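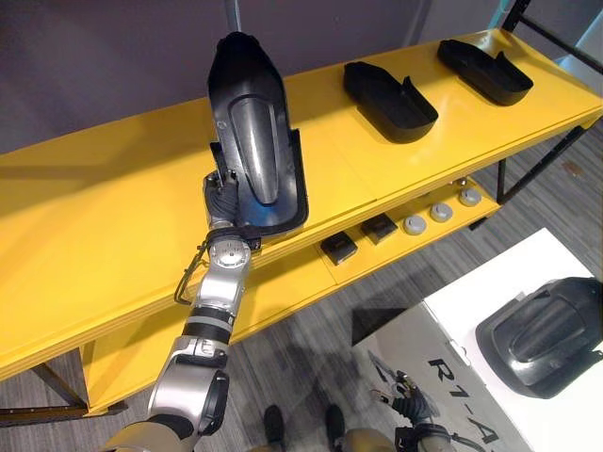 4. Setting up the Plondik drying cabinet

Read this section to the end before you switch on the cabinet for the first time. The work takes one evening for one person. For lifting the cabinet you need a second person.

4.1 Choosing the place

1. Put the cabinet on a flat and hard floor. Carpet is not suitable, the feet sink in and the door will hang crooked.

2. Leave a free space of 4 inches behind the back panel. The warm air leaves the cabinet there.

3. Keep the cabinet away from a window with direct sun. The sensor for room air is on the right side and it will give a false value if the sun shines on it.

Note: If the cabinet must stand in a basement, please measure the room humidity during one week before. The Plondik can dry boots and shoes in a humid room, but it needs a longer program.

4.2 Leveling

1. Open the door fully and let it go. If it moves by itself, the cabinet is not level.

2. Turn the front feet with the flat wrench from the accessory bag. To the left the foot becomes longer, to the right shorter.

3. Tighten the lock nut on each foot. Many owners forget this, and after some weeks the door begins to rub at the bottom.

4.3 Fitting the shelves and the boot pegs

1. Push the shelf clips into the holes until you hear the click. All clips of one shelf must be at the same height.

2. Lay the shelf on the clips with the raised edge to the back.

3. Screw the boot pegs by hand into the lower rail. Do not use a power tool. The thread is plastic and cannot be repaired.

4. For high boots, take out the lower shelf and store it. Do not leave it lying on the cabinet floor, it covers the air inlet.

CAUTION: Never hang anything on the fan cover.

4.4 Connecting the water tray

The tray collects the water that comes out of the air. It holds enough for some 2 programs with wet boots.

1. Slide the tray in under the door until it stops.

2. Check that the small float moves freely. A float that is stuck will stop the program, and the red lamp will blink.

3. If you use the Gristier drain hose (sold separately), remove the rubber plug from the tray first and keep it. The hose must go down all the way to the drain, without a loop.

4.5 First run without shoes

1. Plug the cabinet directly into the wall outlet. Extension cords are not allowed.

2. Turn the dial to 100 and press Start. Let it run with the door closed until the signal sounds.

3. A light smell is normal at the first run. It comes from the protective oil on the heater. Open a window.

4. If the smell is strong or you see smoke, pull the plug and call the Sasholm service desk.

CAUTION: Leather must not be dried above setting 100. The dial goes up to 200, but this range is only for rubber boots and for felt liners. Leather becomes hard and can crack at the seams.

4.6 After the first run

Wipe the inside with a dry cloth and empty the tray. Write the date of set-up on the card inside the door. The service desk will ask for it if you have a warranty question.

Text of this section: Huguette Ferrand. Checked by Shayne Nepia, 26 October 2024.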